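Table Talk: Lettering on Restaurant Plates
Speaker notes, Leonor Abreu

Slide 1

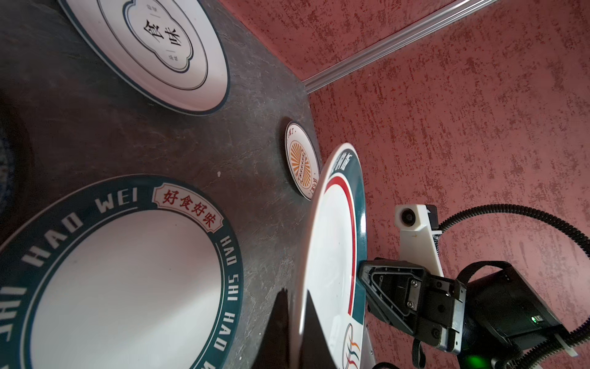
Plates with lettered rims and center labels, on a gray stone-textured tabletop.

Leave this up while people sit down. Thank Kenta Shibata for the loan of his notes.

Start with the big teal rim. White capitals, HAO WEI, then HAO SHI HAO. Read it out slowly. The cream label near the top of the rim has the characters in red, 好食好味. Good food, good flavor.

Next, the plate with the 食味 label. Black type, set vertically, thin teal rings on the white. Ask who would read this one first from across a table -- wait for hands.

Sunburst plate: orange emblem, short mention only. Come back to it on slide 6 with the Khamphan menus.

Main point: a rim gets read while the food is there. A center label has to wait for the end of the meal.

Skip the glaze question if we're past 2:00. Piyumi has the handout.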